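Questions that new operators at the Plinbridge bench keep asking, with the answers we keep giving. If yours isn't on the list, ask Areti Zacharopoulos, who will answer it and then add it to the list.

### What am I supposed to be doing all shift?

Driving two arms with the leader handles and producing episodes. One episode is one try at one task on the test box, from home pose to home pose. The target is 400 episodes per task. You will dream about toggle switches by episode 200.

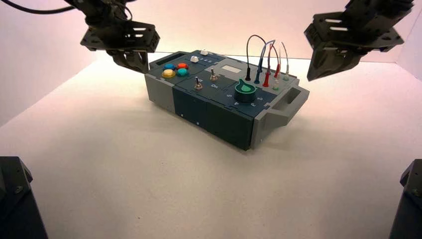 *Test box on the white table, both grippers over it.*

### Which tasks are on the box?

The current list is: press a named button, flip a toggle, turn the green dial pointer to a number, and move a test lead from one socket to another. Task text comes up on the Pivon console before each try. Do the one it asks for, even if you like the dial better. Everyone likes the dial better.

### Does the box have to sit in the same spot every time?

No, please move it. Our first batch had it parked perfectly square, and the policy learned to press a button at that exact place on the table whether or not a box was there. Shift it or turn it a little between episodes. Keep it within reach of both arms.

### I fumbled a grasp. Do I throw the episode away?

Keep it if you recovered without letting go of the handles. Recoveries are worth having – the model will fumble too, and it needs to have seen a way out. Mark it "recovered" in Prudden. If you knocked the box off the table, mark it "failed" and come find one of us.

### The wrist picture is a smear. Is something broken?

Probably not. Wrist cameras ride on the grippers, so when the arm moves quickly the picture blurs. Short stretches are fine and we leave them in. If most of an episode is blurred, you are driving too fast. Slow down near the sockets in particular. 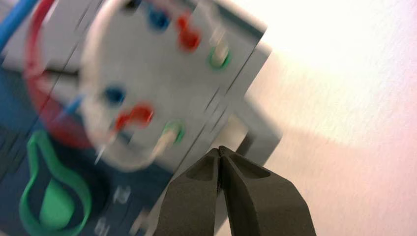
*Wrist view with motion blur. Fingertips sharp, sockets not.*

### Can I use my hands to reset between tries?

Yes, once the console says "paused." Hands in a live recording get the episode cut. Episode 203 of the lead task is a lovely close-up of somebody's sleeve.

### How long before I'm any good?

Most people settle down after 9 practice episodes, which we delete. Nobody sees them except Areti, and she has seen worse.

### Who decides what counts as a success?

You do, first. Then a reviewer at Thiele watches a sample and disagrees with you. Where the two labels differ, the reviewer's goes in. You may appeal – there is a column for it in the sheet, currently blank.

### When does training start?

The first run is planned for February, on whatever has passed review by then. Episodes recorded later go into the next one, so don't rush the last hour of a shift to make the cutoff.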